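The slow return of the office tea round

There was a time, and I'm old enough to remember it fondly, when the afternoon in any small firm turned on the moment somebody stood up and asked who was having what. Then came the machine in the corridor, with its 4 buttons and its thin brown soup, and for years we all drank alone.

So it cheered me no end to spend a Friday at Drekinow, a map publisher above a row of shops, where the round has come back (and with biscuits!). They kept a tally on the kitchen door from January to April and got to 363 pots, which is almost a bath's worth of milk by my reckoning, and I wouldn't swear to my reckoning. At Grastik, across the river, the kettle goes on at half past three and the phones are left to ring.

You do hear grumbles, mostly over whose turn it is to wash up, and plenty of offices still keep a stack of paper cups for the days when the sink is full. 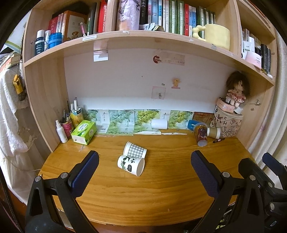

Panda and gingham: paper cups on a wooden desk.

I'd still rather have a proper mug, chipped if need be, and ten minutes' talk about somebody's runner beans while the pot stands.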